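로봇팔, 망치 잡는 법 '화면 속'에서 배운다… 이틱 연구동 공개 행사

최종 수정: 11월, 오후 3시 40분

로봇 조작 기술 업체 이틱(Itik)이 연구동 문을 열었다. 오후 공개 행사, 예약자 200명. 자리는 금방 찼고 복도에 서서 본 사람도 많았다.

주제는 '도구 다루기'. 실물 로봇 시연을 기대하고 온 관람객이 적지 않았는데 첫 순서는 대형 화면이었다. 시뮬레이터 '텐다(Tenda)' 안에서 흰색 로봇팔이 회색 망치 모양 물체를 다루는 과제다. 배경은 단순하다. 청회색 바닥, 그 뒤는 검은색. 회사 측은 "꾸밈을 뺀 만큼 계산이 빨라진다"고 설명했다.

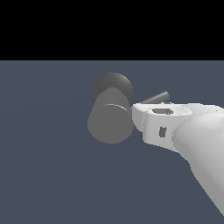 텐다 시뮬레이션 화면. 흰 로봇팔의 그리퍼가 회색 망치형 물체에 바짝 다가가 있다. /이틱 제공

망치형 물체는 원통과 가는 막대 등 기본 도형을 붙여 만든 모델이다. 얼핏 보면 쉬워보이지만 그렇지 않다는 게 연구진 얘기. 머리 쪽이 무겁게 설정돼 있어 손잡이를 어디서 잡느냐에 따라 결과가 달라진다고 한다. 끝을 잡으면 머리가 처지고, 너무 안쪽을 잡으면 휘두를 때 힘이 안 실린다.

이틱은 이 과제를 조건을 바꿔가며 1022회 돌렸다고 밝혔다. 물체 무게, 마찰, 처음 놓인 각도가 매번 다르다. 성공률은 이날 공개하지 않았다. 질문이 나왔지만 "정리 중"이라는 답만 돌아왔다.

행사장 반응은 갈렸다. 맨 앞줄 중학생들은 화면이 바뀔 때마다 탄성. 뒤쪽에서는 "그래서 진짜 로봇은 언제 나오냐"는 말도 들렸다. 설명을 맡은 연구원은 시뮬레이션에서 익힌 동작을 실제 팔로 옮기는 작업이 이미 시작됐다고 했다. 협력사는 부품업체 도그베(Dogbe). 도그베는 손가락 끝 패드와 힘 센서를 맡는다.

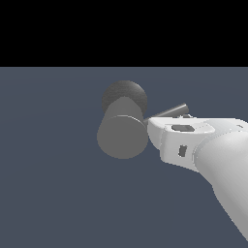 같은 과제의 다른 화면. 손잡이 역할을 하는 막대가 그리퍼 뒤쪽을 지나 오른쪽 위로 뻗어 있다. /이틱 제공

2부는 체험. 관람객이 조이스틱으로 화면 속 팔을 직접 움직여보는 순서였다. 제한 시간 3분. 생각보다 어렵다는 반응이 대부분이다. 기자도 해봤다. 못 잡았다. 깊이 감각이 문제였다. 앞뒤 거리가 눈에 잘 안들어와 팔이 자꾸 엉뚱한 데로 간다. 옆자리 초등학생은 두 번째 시도에 성공해서 박수를 받았다.

안내 방송이 작아 뒷줄에선 설명을 놓쳤다는 불만도 있었다. 주차장은 행사 시작 전에 만차. 이틱은 다음 행사 때 셔틀 운행을 검토하겟다고 했다.

후속 행사는 우타무라(Wutamura) 전시관에서 열린다. 실물 로봇팔을 쓴 도구 시연이 예정돼 있고, 체험 기기도 늘린다는 계획. 날짜는 미정으로, 예약은 이틱 홈페이지에서 받는다. 입장료는 없다. 초등학생 이하는 보호자 동반.

댓글 4

솔방울77
애들 데리고 갔다왔는데 체험줄이 너무 길었어요 ㅠㅠ 40분 기다림. 그래도 애는 좋아함

공돌이아빠
성공률을 왜 안 밝히지? 1022번 돌렸으면 숫자가 있을 텐데요. 후속 기사 부탁드립니다

mint_tea
저도 조이스틱 해봤는데 진짜 어려워요ㅋㅋ 망치 옆까지는 가는데 손잡이를 못 잡겠음

지나가던사람
우타무라 전시관이면 주차는 좀 나으려나. 예약 언제 열리는지 아시는 분?

기사 제보 및 문의: 편집국 | 무단 전재 및 재배포 금지 | 맨 위로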